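The Map Came First

Every fantasy reader has a shelf of maps they could draw from memory and a wallet of maps they could not, such as the one for the town they live in. I have lived here for years and still get lost behind the station. Drop me at the southern gate of Urnero, on the other hand, and I could walk you to the salt market with my eyes shut.

Urnero is the capital of Kundum, the river kingdom in Hae-won Chae's long and much-argued-over series. The new book, Zorkurano, reached the shops in May with a fold-out map at the front, and the fans had it pinned to their walls before they had read a word of the thing. Some of them, I suspect, have yet to read a word of it.

Chae says she drew the coast when she was 20, on the back of a gas bill, and had no story to go with it. "I had a bay and a grudge," she told me. The grudge turned into the villain. The bay turned into six novels, a cookery book she prefers not to discuss and a yearly gathering at which grown adults argue about tides.

The tides are serious. In the second book a messenger rides from Urnero to the Nam hills in a single night, a distance the first book puts at 200 miles. Letters were written. One reader sent a chart of how fast a horse can go before it lies down and refuses. Chae's reply was to move the hills, and in every printing after that they sit a good deal closer to the sea, looking faintly embarrassed.
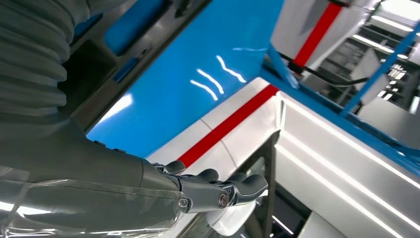 Do you need to read the earlier books before Zorkurano?

Start with the first and skip the third unless you are fond of weddings. The new one does have a summary at the front, but it runs to 30 pages and gives away two deaths.

What the new map offers, besides a much improved forest, is a blank. East of the Nam hills there is a stretch of bare paper with a single dotted line going into it. The forums have filled it with a desert, a second empire and, in one stubborn corner, dragons. Chae has never written a dragon. She finds them "a lot of upkeep".

I asked her what was out there. She said she had a fair idea, then that she had no idea, and then she wanted to know whether I was going to finish my scone. The dotted line, she did let slip, started life as a crease in the paper. The printer inked it in, and she liked it enough to send somebody down it in chapter one.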